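4. Oiling the table top

Your Skostari table comes from the factory with one thin coat of oil only. This coat protects the wood during the transport, but it is not enough for daily use. Please do the steps in this section before you put the table in service, and repeat them when the surface begins to feel rough under the hand.

You need:
Nident hard oil, clear (one can is in the box with the legs)
Sanding pad, fine, gray side
3 cotton cloths which do not lose fibers
Gloves

4.1 Preparing the surface

1. Remove all things from the table and wipe it with a cloth that is only slightly damp. Do not pour water on the wood.
2. Let the table dry for 2 hours. If you washed it with soap, wait until the next day.
3. Rub the whole top with the gray side of the pad. Always move in the direction of the grain, with light pressure. Where the grain makes a curve or an oval, do not try to follow the curve. Keep the straight direction of the board.
4. Take away the dust with a dry cloth. Check also the edges and the underside of the front edge, where dust likes to stay.

Note: Each board is different. Wide curved lines and narrow straight lines can be found on the same top, and this is not a reason for a complaint. The narrow lines usually take less oil than the wide ones. 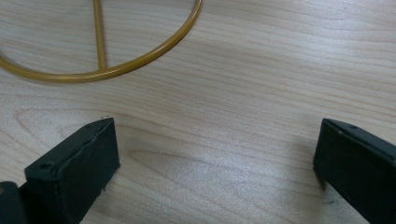
4.2 First coat

1. Stir the oil well with a flat stick. Do not shake the can, it makes bubbles.
2. Put a small quantity of oil on the cloth and spread it thin. Begin at the far side and come toward yourself.
3. Wait 7 minutes. In this time some places will become matt. Put a little more oil on these places.
4. Wipe off all the oil that stays on top with a second, dry cloth. The surface must not feel sticky. If it feels sticky, too much oil was left, so continue wiping.
5. Let it dry overnight with the window a little open.

CAUTION: Cloths with oil can start to burn by themselves when they are folded or put in a pile. Put used cloths under water in a metal bucket with a lid, or spread them flat outside to dry, away from anything that can burn. Never throw them in the kitchen trash while they still have wet oil.

4.3 Second coat

Repeat all steps of 4.2, with half of the oil. For tops with the Purneck finish (see the label under the table) the second coat is not necessary.

The table can be used carefully on the next day. For the first 7 days do not put hot cups, wet glasses or a tablecloth on it.

4.4 Daily care

Wipe spilled drinks at once. Wine and coffee leave a mark if they stay. Do not put anything hotter than 40 °C directly on the wood. Metal objects that are wet can make dark spots, so dry them first.

For small scratches, do step 3 of 4.1 on the scratched place and a little around it, then put one thin coat of oil as in 4.2. For deep scratches please write to the Sveinbjörnsson workshop and give the number from the label.

Continue with section 5, Adjusting the feet.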